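4.2 What counts as a tidy snack table?

Much of the earlier work on household sorting treats "tidy" as if it were a property of the table. An item is in its bin or it is out of it, the share of items in bins is the score, and a higher score means a tidier table. We used this score ourselves in the Bruslow pilot and have come to distrust it. Our doubts began with the snack setup, which on paper is the easiest of all our setups: wrapped bars, clear containers, a plant in a white pot, and a round woven mat. There is nothing to fold, nothing to pour and nothing that breaks easily.

The score assumes first of all that the containers are fixed points and that only the snacks move. We doubt this holds in any real kitchen. People shift a bin to make room, turn it on its side, or push it up against something else, and a tipped container is itself part of the mess. The Drasbridge checklist has no line for it. A rater following that checklist to the letter must give full marks to a table on which every bar is put away and a container is lying over, and in our trial ratings several raters did just that, some of them with a complaint in the margin.

The second assumption is that the plant and the mat are scenery. Killby's guidelines call such things "static decor" and tell the rater to ignore them. Yet when we asked raters to explain a low mark in their own words, the plant and the mat came up again and again. A mat with the pot beside it was read by some as a job left half done (the pot belongs on the mat) and by others as a place setting that had nothing to do with the pot. Both readings seem fair to us. We see no way to settle the matter from the table alone, and we are wary of any labeling scheme that claims to.
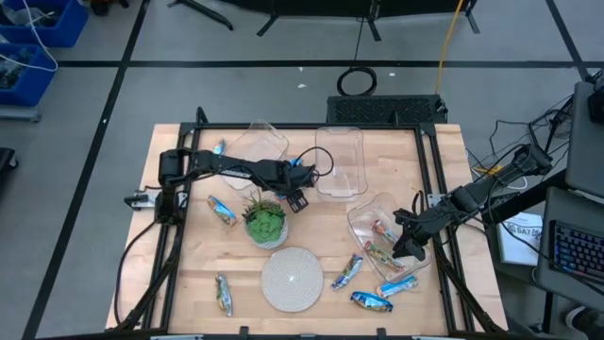
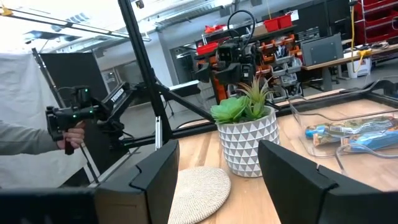
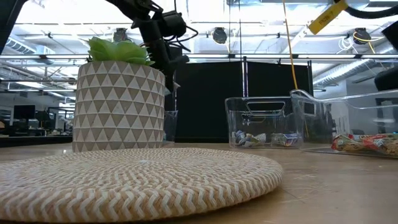 Figure 6. The snack setup: wrapped snacks, clear containers, a potted succulent and a round woven mat on a light wooden table.

The third assumption, and the one we find hardest to defend, is that one view of the table is as good as another. Clear plastic is a poor friend to the rater. A bar behind a transparent wall and a bar inside it can look much the same from a low angle, and from straight above a rater may be sure of the contents while having little sense of how high the walls are. The Pintér labels were drawn from a single view of each table, and the authors report strong agreement between raters. We do not dispute the agreement. We do question what it shows, given that two people looking from the same bad angle can be expected to make the same mistake.

To get a rough idea of the size of the problem, Attila Virág drew 1,000 table views from our own collection and had each one rated 2 times, once under the Drasbridge checklist and once with the single instruction "say whether you would leave it like this." The two ratings parted ways in some 600 cases. Gladys Langat, who reviewed the disagreements, found that many turned on a container or on the pot and mat, and that the snacks themselves were often not in dispute at all. We report this as a warning and would not build much on it. The views were not balanced across setups, the raters all came from one town, and the free instruction invites people to bring in their own habits, good and bad.

It may be objected that a crude score is still useful if it is crude in the same way for everyone. We accept this for comparing two runs of the same setup. We do not accept it for comparing a snack table with, say, a cutlery drawer, where the decor is absent and the container cannot tip. Tables that mix such scores into one column are common in this field, and we printed one ourselves. Readers should treat the averages in Section 3 with that in mind.

For the remaining setups we therefore keep the old score but list container position and pot placement in separate columns.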